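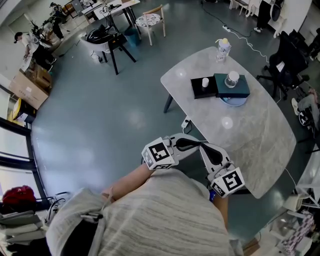

Activated charcoal every day – too much?

pebblewash
I've been taking Nanonora charcoal capsules for 2 weeks, one in the morning and one before bed. Less bloating, but I'm constipated and tired by Friday. The Rirkach forum says that's toxins leaving. Does it pass if I keep going?

tansy_823
Constipation is a common side effect of charcoal. Drink more water and stop for a while. Are you on any medication?

pebblewash
Thyroid pill at 7 am, with the first capsule.

tansy_823
Then stop today and call your pharmacist. Charcoal can bind to medicine in your gut, so you may not be getting your full dose. That could be why you're tired.

Fekete
I disagree that it's all bad. I did the Drunusora cleanse in January, charcoal plus clay, and felt great after. You have to go through the rough part first. I took mine at lunch, away from everything else.

oldmillroad
You also quit sugar and beer for that one, Fekete. You posted about it. I'd feel great too.

Fekete
Sure, that helped. I still think the charcoal did something. Agree on the thyroid pill though, don't mix those.

oldmillroad
My doctor's view was that the liver and kidneys handle it. I spent about 100 dollars on this stuff before I asked.

pebblewash
Called the pharmacy. They said to stop the capsules and get my levels checked. Blood test is booked. Has anyone returned an open bottle to Nanonora?

tansy_823
I got store credit, no refund. Keep your receipt.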